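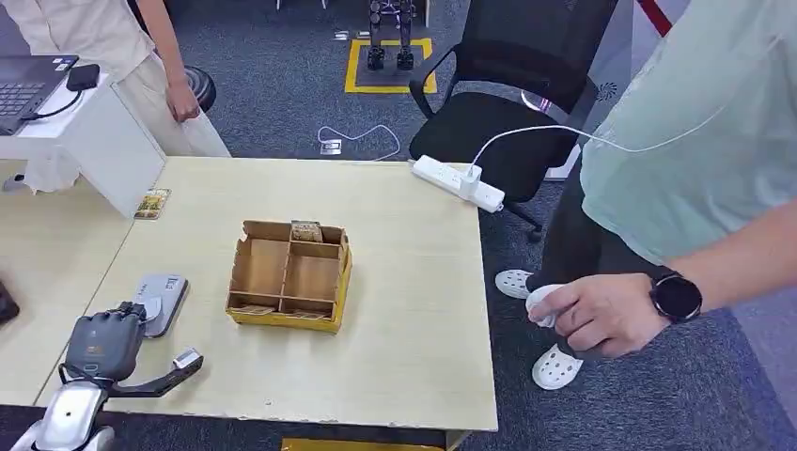

The sorting table, with the organizer box in the middle and an operator at the right.

A stop button should also let go

By Sobia Dhanial
05/04/2025

When people ask me if I am afraid of the robots at work, I usually say no. I am more careful with my bicycle. But in December a robot hand closed on the finger of my colleague Marwan Mahasneh and stayed closed for 25 seconds, and I have thought about those seconds more than about anything else in my working life. I want to explain what I think we did wrong. I also want to argue with some people in my field who believe we did nothing wrong.

I work in the test group of Jeser, in Evville. Our robots do small jobs on a table. They pick up a card, a wrapped snack or a charger, and they put it in a compartment of a box or give it to a person. It looks like a game for children and visitors often laugh. I don't mind this. A thin card is one of the hardest things for a hand with fingers. If the thumb comes too low, it pushes the card along the table. If the grip is weak, the card turns and falls. Our old policy dropped so many cards that we increased the grip force two times during the autumn, and each time the success rate went up and we were happy.

The job on that afternoon was a handover. The robot takes a card and holds it out, the person pulls, the hand feels the pull and opens. Marwan pulled with his index finger far behind the card, between the thumb and the first finger of the robot. The hand felt something thicker than a card. It decided the card was slipping and it closed more.

The operator did everything correctly. She pressed stop on the controller in less than a second, I have seen the log. The arm stopped at once. The hand also stopped, and for a hand, to stop means to stay where it is with the force it has at that moment. So we had a perfectly stopped robot with a person inside it.

To open the fingers, somebody had to release the stop, go to the laptop, change the mode in Fedia (this is our control software) and send the open command. The operator did not want to release the stop while Marwan was caught, and I think every reasonable person would hesitate at this point. I was the one who went to the laptop. My hands were shaking and I typed the command wrong the first time.

Marwan had a blue fingernail and a swollen joint, nothing was broken. He was back at the table the next morning. The incident form has a field for lost working time and he wrote zero in it. This zero is my problem.

We had made 600 handovers with the same grip setting before that one, and in the report they were used as an argument. One pinch in 600, no lost time, cause: finger placed wrongly by the participant. A senior engineer from Gilani, who supplies our hands, told us on the phone that the product had behaved as specified. He was right. I have read the specification, and it says that on a stop signal the hand keeps its position, so that it will not drop a load.

I understand why somebody wrote this sentence. If a robot carries a car battery over your feet, you don't want the stop button to drop it. In a factory the hand is usually far from people and the load is heavy, so holding is the safe choice. But we moved the same hand to a table where the load is a piece of plastic and the nearest object is a human finger, and we moved the sentence together with it. No one in our group asked if it was still true.

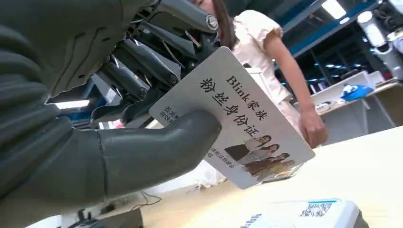
A fan card weighs almost nothing. If it falls on the table, somebody picks it up. What we protected with our stop function was the card, and for that we paid with a finger.

My first opinion, then, is simple. In any work where a person takes things from a robot hand, the stop must open the fingers, or at least remove their force. If the maker of the hand does not offer this, the laboratory should not do handovers with that hand. I know the answer I will hear, that each load is different and one rule cannot serve all of them. Fine. Then let the behavior be chosen for every task, written on paper next to the robot and read aloud before the start. It takes 30 seconds.

My second opinion is about tape. We have squares of yellow tape on the floor, and we teach new people that the square belongs to the robot. Tape is useful, I don't want to remove it. Legs and wheels can be dangerous and people should know where they are. But I believe the tape teaches also a second lesson that we never intended, which is that outside of the square one is safe. Marwan stood outside of every line in the room. The dangerous place was at the height of his chest, it was the size of an orange, and it moved. I don't know how to put tape around such a thing. I only know that our training had 14 slides about the floor when I joined, and one about fingers.

Some colleagues tell me I am making a big story from a blue nail. The grip force was limited, they say, and a kitchen drawer can do worse. This is true for the drawer. But when your finger is in a drawer, you open the drawer. You don't need another person who knows the right mode in the software. For me the force was bad and the waiting was worse, and a force limit says nothing about waiting. Marwan said to me later that the pain was like a door, he knew this kind of pain, but he did not know when it would end, and he saw that we also did not know.

I also hear that the learned policy will improve. We collect 3,000 new handovers this spring, with fingers in many different positions, and the next version will surely recognize a finger better than the last one did. I work on this and I hope it succeeds. Still, I do not want it to be counted as a safety measure. A policy that is right more often makes the people at the table more relaxed, they put their hands closer, they look at the operator while they pull. The stop exists for the time when the policy is wrong, and it has to work without its help.

Since January our hands open on stop during handovers. We wrote this change ourselves, it is not pretty, and Gilani told us that it is outside of the warranty. We have dropped many cards and one phone, which had a crack already. There is also a release now on the controller, so the operator does not have to leave her place. I asked for a mechanical release on the wrist too, something that works when the power is gone, and I was told it is expensive and would come with the next order. I have asked again last week. The order is not yet placed.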